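«El planificador tiene que saber decir que no»

Entrevista con la responsable de software de manipulación de Tumley

Llego a Tumley con media hora de adelanto, porque el autobús de la mañana es el único que para cerca, y la ingeniera que lleva el software de manipulación me recibe con una taza en cada mano y la advertencia de que el café de la máquina nueva es peor que el de la vieja. Prefiere que no ponga su nombre («el trabajo es del equipo, y además mi madre me buscaría en internet»), así que en estas páginas será sencillamente ella. Habla deprisa, se interrumpe mucho y vuelve siempre al punto donde lo había dejado, cosa que yo, que pierdo el hilo con facilidad, le agradezco de veras.

Tumley es una empresa pequeña que escribe la capa intermedia entre las cámaras y los motores: un planificador de movimientos, Bodargate, y un módulo de percepción, Antwi, que llegó más tarde y al que todos en el taller tratan todavía como al hermano menor. Le pregunto cómo empezó ella en esto. «Yo venía de hacer simulaciones de fluidos, figúrese. Entré para arreglar un comprobador de colisiones que tardaba una eternidad, me dijeron que serían unas semanas, y aquí sigo. El comprobador ya no queda ni una línea del original, pero el nombre de la carpeta es el mismo, con su falta de ortografía y todo.»

Bodargate, me explica, no busca la trayectoria más corta. Genera muchas candidatas, descarta las que chocan y ordena las demás según lo cómodas que resultan para las articulaciones. «Tenemos un tope de 3000 muestras por consulta. Con más, la trayectoria mejora un poquito y el ciclo se hace pesadísimo. Con menos, hay rincones en los que el planificador se rinde demasiado pronto. Ese número lo discutimos una tarde entera y le confieso que salimos todos de mal humor, pero ahí se quedó.»

Lo que más le gusta, y se le nota, es el momento en que el planificador se niega. Durante mucho tiempo, cuando no encontraba solución, Bodargate devolvía la última trayectoria válida. «Era cómodo para las demostraciones y terrible para todo lo demás. El brazo se movía, sí, y una se quedaba mirando sin saber por qué hacía eso. Ahora devuelve un fallo y le dice a usted qué eslabón estaba en conflicto y con qué. Los clientes protestaron al principio. Luego empezaron a mandarnos los mensajes de error copiados y pegados, y las conversaciones con ellos se acortaron muchísimo.»

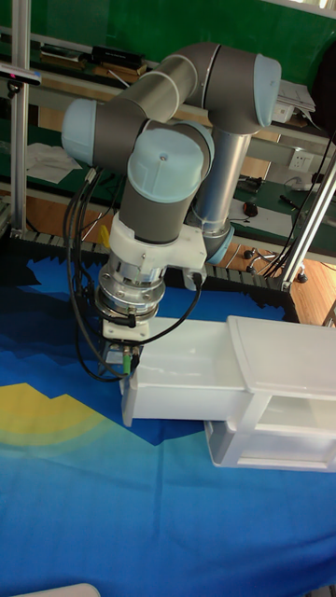

La aproximación vertical es, según ella, donde se junta todo lo difícil. Cuando la pinza está a la altura del objeto, el margen de error se reparte entre la calibración de la cámara, el modelo del brazo y la postura estimada de la pieza, y cada cual le echa la culpa al vecino. «A mí me interesa mucho trabajar con mueblecitos como ese blanco, que parece un mueble de televisión en miniatura. Es un bloque alargado y luego un escalón y luego un hueco abierto. Si Antwi lo simplifica con una sola caja, el hueco desaparece y el planificador cree que ahí hay materia. Y si lo parte en demasiados trozos, tardamos el doble en comprobar colisiones.» Los cables son su otro quebradero de cabeza. Bajan en bucles por la muñeca y pasan junto a la pinza, y ningún modelo geométrico los recoge bien. «Les ponemos un volumen de seguridad, una especie de salchicha hinchada alrededor de la muñeca. Es feo, lo sé. Llevo tiempo queriendo hacerlo mejor y siempre hay algo más urgente.»

Le pido que me hable de Antwi, porque en la carta que me envió antes de la visita le dedicaba dos párrafos enteros. Se ríe. «Es que me preocupa, como preocupan las cosas a las que una tiene cariño.» El blanco sobre fondo de color lo segmenta muy bien, cuenta, pero el plástico blanco y liso apenas tiene textura, y la estimación de profundidad se vuelve perezosa en las caras planas. El equipo decidió hace tiempo apoyarse en los bordes y ajustar después el modelo, con un máximo de 22 iteraciones. Si para entonces no ha convergido, la estimación se marca como dudosa y Bodargate amplía los márgenes por su cuenta. «Me parece de buena educación. El que percibe avisa de que no lo ve claro y el que planifica va con más cuidado. En muchos sistemas esos dos módulos ni se saludan.»

También hay una parte menos vistosa, que a ella le entusiasma casi tanto y de la que podría haber hablado hasta la hora de comer (de hecho, lo hizo). Tindilcombe es la herramienta interna con la que repasan las ejecuciones: enseña en una misma línea de tiempo lo que estimó la percepción, lo que pidió el planificador y lo que dijeron los codificadores de las articulaciones. El banco de pruebas tiene ya 598 casos grabados, y cada cambio en el código los recorre todos por la noche. «Hay siete que llevan fallando desde que los añadimos. Están marcados en amarillo y les tenemos puesto mote. No los quitamos porque el día que pase uno quiero enterarme y quiero saber qué hemos tocado.»

¿Y el aprendizaje automático? La pregunta le arranca un suspiro largo, aunque amable. Lo usan en la percepción y lo están probando para proponer agarres, me dice, pero la última palabra la sigue teniendo el comprobador de colisiones. «Que la red proponga todo lo que quiera, que tiene buenas ideas, algunas mejores que las mías. Luego se comprueba. Un agarre que no pasa la comprobación no llega a los motores, y en eso soy pesadísima, pregunte a cualquiera en el pasillo.»

Para junio quieren tener lista la siguiente versión de Bodargate, con replanificación mientras el brazo ya está en marcha. Le pregunto si llegarán a tiempo y mira hacia la puerta antes de contestar, por si la oyen los de ventas. «La parte de cálculo, sí. La documentación me quita el sueño. Tengo el capítulo de instalación escrito y el de calibración a medias, y el de calibración es el que lee todo el mundo.»

Me acompaña hasta la salida hablando todavía de marcos de referencia y de un signo menos que les costó una semana entera de trabajo. Estaba en la conversión entre la muñeca y la herramienta, por si alguien que lea esto anda buscando el suyo.

Entrevista publicada el 01/03/2018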